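工单 678:硬盘托架右侧卡脚不能完全落入灰色教具主板的卡口

产品:Ramow 教具主板(灰色模压塑料),配套硬盘托架(蓝色塑料)
提交方:Lureck 装配实训室
提交日期:2019年2月7日
分类:机械配合 / 托架
优先级:普通
状态:处理中,等待备件

问题描述

实训室用 Ramow 教具主板做台式机装配练习。学员按顺序安装处理器、内存条、硬盘托架,再接数据线,然后反向拆回。托架安装一步近期出现配合问题:硬盘装进托架后,把托架横放在主板上沿,左侧卡脚推入卡口时有明显的卡合手感,右侧卡脚推到底没有手感,松手以后托架右端比左端略高。

用手指压住右端时托架与主板上沿贴合,松手回弹。回弹量用塞尺量过,右端缝隙为 2 毫米,左端塞不进最薄的一片。

故障只在 5 号板上稳定复现。同批其余主板换上同一个托架,装配正常。换托架到 5 号板,部分托架有问题,部分没有,规律见后文。

板上没有通电部件,故障不涉及电气。

使用环境

教具主板平时不放在桌面上。实训室沿墙装了 Pitkänen 的铝制百叶板,水平叶片,左右有竖向边框型材,主板靠在叶片前面做立式装配。这样安排已经用了很久,目的是让学员熟悉机箱立放时的操作方向。主板下沿有托条,背面靠叶片支撑,没有螺钉固定。

托架里的硬盘是报废盘,保留原有金属壳和接口,没有拆过盖。接口一侧朝外,方便练习插拔 SATA 线。

处理器和内存条同样是退役件。处理器插座的框架、内存插槽两端的卡扣都是教具主板自带。

室内温度没有记录。冬季暖气管从百叶板下方经过,靠墙位置比桌面位置暖。

复现步骤

主板靠在百叶板上,下沿落进托条。
硬盘推入托架,确认两侧蓝色卡耳都贴住硬盘壳体。
托架对准主板上沿,左侧卡脚先入卡口。
右侧卡脚对准卡口,均匀下压。
松手,观察右端。

预期结果:两侧都有卡合手感,托架下沿与主板平行。
实际结果:右侧无手感,托架右端翘起。

先装右侧、后装左侧时现象会转移:右侧能卡住,左侧推不到底。两侧同时压,结果不固定,多数情况下仍是右侧弹出。

提交前已经做过的处理

清理卡口。用软毛刷清了两个卡口内部,右侧卡口里刷出少量蓝色碎屑,颜色与托架一致。清理后现象没有变化。

更换硬盘。怀疑硬盘壳体鼓起把托架撑宽,换了另一块盘,现象相同。空托架不装盘,右侧可以卡住,但力度明显偏松,轻拨就脱。

更换托架。从备件箱取 Coltden 代工的后期托架,右侧卡脚不能落入;取 Ramow 早期原装托架,能落入,手感偏紧。两种托架外观接近,颜色略有深浅差别。

更换摆放方式。主板从百叶板上取下,平放在工作台的橡胶垫上,后期托架也能卡住,手感偏紧。重新靠回百叶板,再装一次,右侧又不到位。

最后一项结果让我们判断不了问题出在托架还是主板,所以提交工单。

支持回复一

收到。先给出这类配合的基本关系,便于后面对数据。

托架底部左右各有一个卡脚,主板上沿附近有对应的两个小矩形卡口。卡脚带斜面,下压时先向内弯,越过卡口边缘后弹回。要卡住,需要同时满足两个条件:卡脚间距与卡口间距一致;卡脚有足够的下行深度。任一条件不满足,后入的一侧都会表现为没有手感。

现有现象与间距偏差相符:先装哪一侧,另一侧就不到位。如果只是右侧卡脚磨损或者断了尖角,交换顺序以后右侧应当仍然不到位,左侧不受影响。

平放可以卡住而立放不行,说明主板的形状在两种摆放下有差别。请补充以下内容:

一、5 号板上两个卡口的中心距,平放与立放各量一次。
二、后期托架与早期托架的卡脚中心距,装盘和不装盘各量一次。
三、主板背面有没有可见的弯曲。用直尺侧边沿上沿靠一下,看透光。
四、主板背面与百叶板叶片的接触位置。

测量时请勿用力夹持托架,卡脚很软,卡尺压力稍大就会读小。

用户补充一

按要求测量,结果如下。

5 号板平放时卡口中心距约140毫米,与托架标称一致。立放时卡尺不好架,改用纸条转印:纸条贴在上沿,用铅笔拓出两个卡口边缘,取下后与平放的纸条重叠对比。立放的那张略短,差别肉眼可见,但小于铅笔线的不确定度能说清的范围,数值不报。

托架方面,不装盘时后期托架与早期托架叠在一起看不出差别。装盘后,后期托架的卡脚向外张开,早期托架变化很小。后期托架侧壁手感更软,捏一下能看到变形。

直尺检查:平放时主板上沿基本不透光。立放时,上沿中段贴尺,两端透光,右端比左端明显。也就是两端向后弯。

背面接触:主板背面中部有一道模压凸筋,凸筋正好落在叶片外缘上。左右两侧悬空。左侧靠近边框型材,有时会碰到型材边,右侧没有任何支撑。

另外检查了其余主板,背面也有同样的凸筋。它们靠在百叶板上没有出现问题,原因不明。5 号板的位置在最左一段,贴近边框型材,其余主板都在中间段。

支持回复二

数据足够继续往下分。

凸筋落在叶片外缘,主板中部被顶住,两端下压时向后让。装托架的力正好作用在上沿两端,先装的一侧已经锁住,后装的一侧在受力时继续后退,卡脚的斜面便越不过卡口边缘。后期托架装盘后卡脚外张,需要的下压力更大,因此先暴露出来。早期托架外张小,压力不大就能过。

左侧碰到型材时等于多了一个支撑点。这可以解释 5 号板为什么左右不对称,以及同批其余主板为什么没有报修。若要验证,请做下面的对调:

对调一:5 号板移到中间段,原位置换一块没有问题的板。托架用同一个后期件,硬盘用同一块。
对调二:5 号板留在原位,整体右移一个手掌的距离,使左侧离开型材。

两次都请先左后右安装,其余条件不变。每种摆放重复几次,记录右侧是否有手感。

同时请看一下右侧卡口的内边缘,有没有发白、起毛或者圆角。您提到刷出的蓝色碎屑来自托架,说明卡脚在边缘上刮过。刮过多次以后,卡口本身也可能受损。

临时措施:在问题查清以前,安装托架时用另一只手从背面托住主板右上角。不要用螺丝刀柄或者橡皮锤敲托架。

用户补充二

对调结果。

对调一:5 号板放到中间段,后期托架右侧能卡住,但手感弱,重复安装时偶尔仍弹出。换到原位置的那块好板,右侧不到位,与 5 号板原来的表现相同。

对调二:5 号板右移离开型材,右侧多数能卡住,偶尔弹出。

因此位置是主要因素,5 号板自身还有一部分。

右侧卡口内边缘在放大镜下有一段发亮,比左侧圆。没有裂纹。发亮那一段的位置与卡脚斜面接触处对应。左侧卡口边缘仍是直角。

临时措施已经通知到各组。从背面托住右上角以后,后期托架在原位置也能卡住。缺点是叶片之间间距小,手指伸不进去,只能从主板右边缘绕过去,学员戴防静电手套时不太好操作。

补充一个旁证。装处理器和内存条时也要往主板上施力,但这些部位在凸筋附近,背后有支撑,没有出现类似问题。内存插槽两端卡扣开合正常,处理器插座框架没有松动。只有上沿的托架处在悬空位置。

还有一个问题请确认:托架上靠左有一个蓝色矩形凸块,学员习惯按这个凸块把托架压下去。说明书没有写它能不能受力。

支持回复三

蓝色凸块在托架上方靠左,按压凸块时力偏在左侧,右端自然抬起。这会加重您报告的现象。装配指导中应写明按压位置为左右卡耳内侧,两手同时下压。说明书没有覆盖这一点,已转给文档组,计划并入四月的修订。

凸块可以作为拆卸时的捏手,不建议作为安装时的受力点。

关于右侧的接口:硬盘上沿靠右的黑色连接器条露在外面,下压右端时手指容易落在带缺口的 SATA 接口上。请避开,塑料舌片受侧向力容易折断。报废盘折了不影响练习装托架,但之后就不能再练插线。

5 号板请保持在百叶板上装好托架的状态。处理器和内存插槽不需要拆下。

用户补充三

照片附后。主板在原位置,托架为后期件,内装盘。处理器和内存插槽保持练习时的状态。

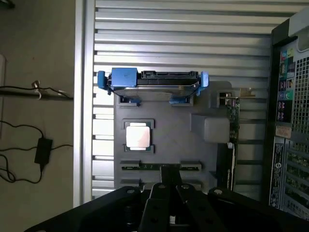 附件:灰色教具主板靠铝百叶板立放,蓝色托架装在上沿,托架下方左右为卡口。

照片里可以对照卡口位置:一个在托架左端下方,另一个在右侧下方,右侧卡口里能看到伸下来的一点蓝色塑料。卡合深度从正面读不出来,仍以塞尺数据为准。

百叶板的竖向边框在左边。

支持回复四

照片收到。卡口与托架的对应关系和图纸一致,可以排除托架装反或者用错型号。从正面角度无法判断右侧卡脚是否过了边缘,同意以塞尺为准。

综合前面的测试,结论如下。

主要原因:主板背面凸筋与百叶板叶片外缘接触,两端无支撑,安装托架时上沿两端后退。靠近边框型材的位置左侧另有支撑,变形集中到右侧。

次要原因甲:Coltden 后期托架侧壁刚度低于早期件,装盘后卡脚外张。

次要原因乙:5 号板右侧卡口内边缘已有磨损,保持力下降。

次要原因丙:操作时按压蓝色凸块,受力偏左。

处理方案分两步。

第一步,现场处理,不需要备件。在百叶板与主板之间加一块平垫板,覆盖主板全宽,厚度以凸筋不接触叶片、主板两端能贴到垫板为准。凸筋处需要在垫板上开槽,否则支点仍在中部。垫板可用硬质发泡板或者密实的胶合板,不要用软泡棉。软泡棉受压后两端还是会退,手感反而更模糊。

垫板左边缘要与边框型材留出间隙。主板装上以后左右推一下,能自由移动即可。

第二步,更换备件。寄出一块教具主板替换 5 号板,另寄托架一套。托架为加厚侧壁版本,外形与现有的相同,可以与旧托架混用。混用时请在旧托架底面做记号,方便以后追踪。

旧的 5 号板不必寄回,建议降级为平放使用,只练处理器和内存条。

用户补充四

垫板已做,用的是库存硬质发泡板,中间按凸筋位置开了通槽。第一次开槽偏窄,凸筋卡在槽口上,主板整体前倾,下沿从托条里滑出来过一次。把槽加宽以后正常。

加垫板后的测试,托架用同一个后期件,硬盘同前:

5 号板,原位置:先左后右,两侧有手感。右侧偏弱。松手后右端塞尺塞不进最薄片。
5 号板,原位置:先右后左,两侧有手感。
好板,原位置:两种顺序都有手感,左右力度接近。
好板,中间段,不加垫板:与以前一样,能卡住。

按压蓝色凸块做了对照。5 号板加垫板后,只按凸块,右侧仍会弹出。改按左右卡耳内侧,不再弹出。好板加垫板后只按凸块,右侧有时到位,有时不到位。这一项看来与主板好坏关系不大,操作要求需要保留。

直尺检查重做一遍:立放加垫板,上沿不透光。

装配指导的改动先在本实训室执行,贴在工位旁边的文字如下:

托架安装:硬盘先推入托架,确认左右卡耳贴合。托架横放于主板上沿,卡脚对准卡口。两手拇指分别按左右卡耳内侧,同时下压至两侧有手感。不要按蓝色凸块,不要按连接器。装好后轻提右端,不脱出为合格。

托架拆卸:一手扶主板上沿,一手捏蓝色凸块,先松右侧,再松左侧。

拆卸顺序是按现有手感定的,如与设计意图不符请指出。

支持回复五

拆卸顺序没有问题。设计上两侧对称,先松哪侧都可以。先松右侧有一个好处,左侧靠近凸块,捏着凸块时左侧始终受控。

检查动作“轻提右端”建议改成左右各提一次。换上新主板以后右侧不再是薄弱点,只查右侧会漏掉左侧没到位的情况。

开槽宽度请记录下来,连同垫板材料一起发给我们。其他实训室也有把教具主板靠在百叶板上用的,文档组准备在安装条件一节里加一条背面支撑要求。目前说明书只写了“置于平整表面”,立放没有提及。

备件已经登记,等待出库。后期托架与加厚版的区分方法:看托架侧壁内侧,加厚版有一道纵向加强筋,后期件没有。早期件也没有加强筋,靠壁厚区分,叠放比较即可。

用户补充五

轻提检查已改为左右各一次。

垫板图纸手绘一份,随邮件发出。槽宽取凸筋宽度再留一点余量,能放进主板又不晃即可,没有按尺寸公差做。垫板边缘用纸胶带包过,发泡板切口掉屑,掉进内存插槽以后要用气吹清理,这一条也请写进文档。

其余主板暂时不加垫板,等备件到了统一处理。中间段的好板有没有开始磨损,已经抽查过右侧卡口,边缘仍是直角,没有发亮。

处理器插座一侧顺便检查过,取下处理器,看框架四角,没有因为主板后弯出现松动。复装后锁得住。

工单请保持打开,等新主板和加厚托架到货后再做一轮同样的测试。

内部备注

关联问题:立放背面支撑要求(文档),蓝色凸块受力说明(文档),Coltden 托架侧壁刚度(供应商质量)。
供应商质量一项另开工单跟踪,本单不等其结果。
更换主板到货后需要用户反馈的项目:右端塞尺结果,先左后右与先右后左的手感,只按凸块时是否弹出。
旧托架底面记号的写法由用户自定,反馈时注明。
备件状态:未出库。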